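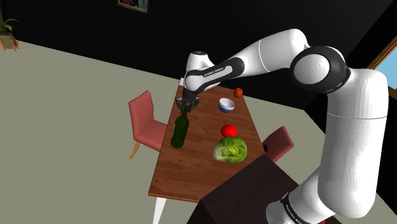

2 min read

My project was on the woodcuts of the Skaltwood press, and I'll admit I picked it for the covers! I looked at 96 prints in the Wiltero collection, nearly all of them winter scenes, and sorted them by how the sky was cut. The early ones use long flat strokes — very plain — and then the lines get short and choppy.
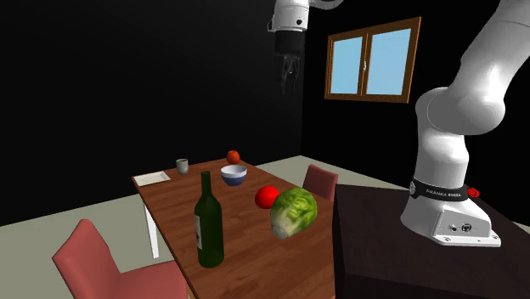
Window with a brown wooden frame, set in a black wall.

I'd planned to finish in January but the Ondetti album (18 more sheets, all harbors) slowed me down. Those skies are mostly bare paper, so my sorting needs another group.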